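Dikent, and why I watched it twice in one weekend

I went into Dikent knowing two things: it was a horror movie set in a rug shop, and my cousin had hated it. She hates most things I end up loving, so I bought a ticket for the late show on Saturday and took the bus in with a bag of pretzels hidden in my coat.

Well. I came out grinning like an idiot, and I went back the next afternoon to see it again.

The setup is so simple I worried it would run out after half an hour. Ilham Liew plays Pumby (it's a childhood nickname, and the story of how she got it is one of the best scenes in the movie), who inherits her aunt's shop in a rainy little town called Brasterdale. The shop hasn't sold anything in years. There's a back room full of rolled-up carpets, a ledger with one customer's name written over and over, and a cellar door that has been papered over so badly you can see the outline of the hinges. You know she's going to open it. She knows she's going to open it! The movie makes you wait 40 minutes anyway, and I enjoyed every one of them.

Lenni Rissanen directed, and I'd only seen one of his earlier things, a short about a lighthouse that was mostly fog. I liked the fog. Dikent has the same patience, but this time there's a real story under it, and people who talk the way people talk when they're tired and worried about money. Pumby spends a whole scene on the phone with the gas company while something moves in the room behind her, and the phone call is so perfectly annoying that I missed the movement completely the first time. The man in front of me didn't miss it. He said a word I won't type and dropped his drink.

So let me talk about the cloth, which is what I keep boring my friends with. Almost every scare in this movie is fabric. A curtain that hangs a little too straight. A bedspread with a fold in it that wasn't there in the last shot. There's one long take of a plain brown tablecloth, and a ripple in it, and I swear I stopped breathing. No music, no whispering, just Pumby eating soup and the ripple. When she finally puts her hand flat on it the whole theater made a noise. I have never been scared of a tablecloth before and now I'm looking at mine funny.

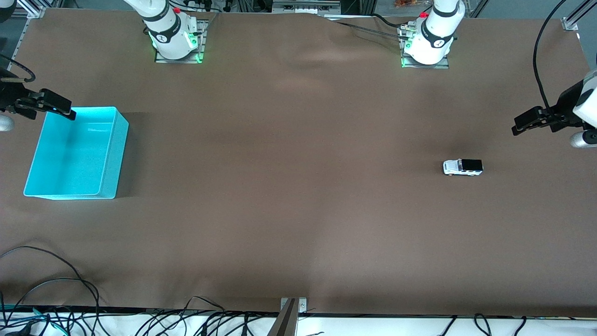

Brown cloth, one small ripple near the top. Good luck sleeping.

I also want to stick up for Ackroyd, the neighbor, because I've seen a few people online call him pointless. He's in maybe five scenes. He comes over with bad advice and worse cake, and he tells the same story about the aunt each time, except the ending keeps changing a tiny bit. On my first watch I took it as comic relief and laughed along with everybody. On the second watch I noticed that he never sits down in the shop, not once, and that he always stands on bare floor. I nearly stood up and pointed.

The sound is wonderful too. There's a loom that you hear long before you see it, a sort of thump and slide, thump and slide, and it gets mixed in with the heating pipes and the windshield wipers on Pumby's car until you can't be sure which one you're hearing. I walked home listening to my own footsteps with great suspicion.

Is it perfect? No. The flashback to the aunt's wedding goes on too long, and it's lit so brightly that it feels like it wandered in from another movie. There's a police officer who gets a big introduction and then vanishes - I'd guess most of that part got cut. And the last 8 minutes explain a couple of things I'd have been happier guessing at. We get the ledger, we get the number on the final page (1,186, and yes, I gasped when I worked out what was being counted), and then we get Pumby saying it out loud for anybody in the back row who was checking their phone. I groaned a little. But then comes the very last shot, which I won't describe, and I forgave the whole thing on the spot.

What I love most is that Liew never plays Pumby as a person in a horror movie. She's cross, she's funny, she gets hungry at bad moments. When she's frightened she gets practical and starts sweeping. There's a scene with a broom that made me tear up, and I can't explain why without ruining it, so please go see it and then come talk to me about the broom.

My theater was half full for the late show and nearly empty the next day, and I'd really recommend the crowded one if you can get it. The first time, the screams and the nervous giggles were part of the fun. The second time I could hear the loom much earlier than I'm supposed to, I think, and I picked up on a lot of little things in the corners. The stripes on the hall carpet, for one. Watch which way they run whenever the cellar is open.

I've seen it compared to the old haunted house pictures from the sixties, and sure, there's some of that in the staircases. To me it felt closer to a ghost story somebody's grandmother would tell while doing something else with her hands. It's slow, it's a bit shaggy, it has a joke about moths that I've repeated to at least four people who did not laugh.

If you go, skip the trailer. It gives away the bedspread, and the bedspread is worth the ticket all by itself. Sit near the middle so you get the loom from both sides. And if you see it before I do my September roundup, leave me a comment with your theory about Ackroyd's cake, because I have one and it's getting out of hand.

Next week I'm hoping to get to the lighthouse short again, if I can find it anywhere. I want to see if the fog is as good as I remember.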